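31st December

Last post of the year, quick one, I still have bags to unpack. So the boat. She's laid up at Sadesden since October, mast down, cover on, and I finally did the sums. 84 nights aboard. Almost 600 miles. Better than last year by a long way, even with the two weeks stuck at Rorkumthorpe waiting on a fuel pump.

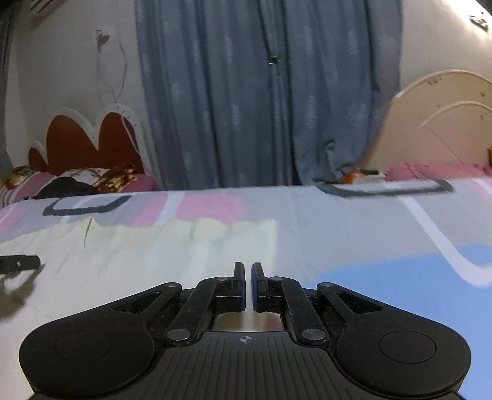 Photo: author's own

The pump, then. Kopecký sent the wrong one. Then the right one with no gasket. Made one out of cereal box – lasted all the way home, dont tell the surveyor. Proper gasket is on the list.

The list:
new gasket (see above)
forward hatch, still drips on the bunk
4 fenders, the old ones are pancakes
stern light wiring, again

Looked at a newer boat in Kositz too. Lovely thing, big cockpit, two heads. Why two heads. Berth fees alone would of finished me. Went home and apologized to mine.
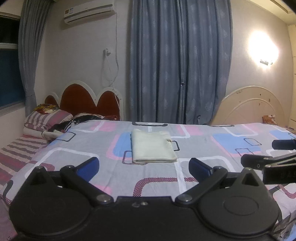
Bedroom, end of December.

Plan for spring – antifoul early, launch early, skip Rorkumthorpe unless somthing breaks. If anyone has a decent used spray hood for a 30 footer, leave a comment. Gray or navy, not fussy. Happy new year.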